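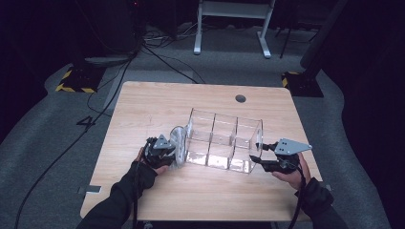 Progress report, October
Handheld gripper kit review (Sterkix pair kit)
Prepared for Pirjo Halonen, Moststead

We're well into the trial now, and I'm happy to say the kit is doing better than I expected when we wrote the proposal! The count stands at 1458 recordings, of which 691 are two-handed tasks. Those are the ones we cared about most, and they used to be the slowest part of our week.

What we like so far: a new operator can pick up both grippers and be doing useful work in 22 minutes, and that includes the safety talk. The jaws close evenly and hold smooth, stiff things well. Clear plastic was on our worry list from the start (desk organizers, lids, small trays) and it has gone fine, as long as people squeeze gently and lift from both ends together. The operators have started trading tips on this, which is lovely to see.

Some things still need work. The cables are the main complaint. They pull a little when you reach across the table, and after a long session you feel it in the wrists. Savolainen has offered us a lighter set to try, and I'd like to say yes. We also had 3 gripper straps loosen during the month. Sterkix replaced them quickly and sent spares, so we lost only one afternoon.

Costs are on plan. The only extra was shipping for the spare straps, and it came out of the small parts line.

Next month we move on to soft items — cloth, bags, cable bundles — and repeat the clear plastic tasks with two new operators from Pamstead. I want to see if they get the hang of it as fast as our own people did. Pirjo, could you let me know whether the lighter cables can go under the current budget or need their own request? I have the quote ready either way.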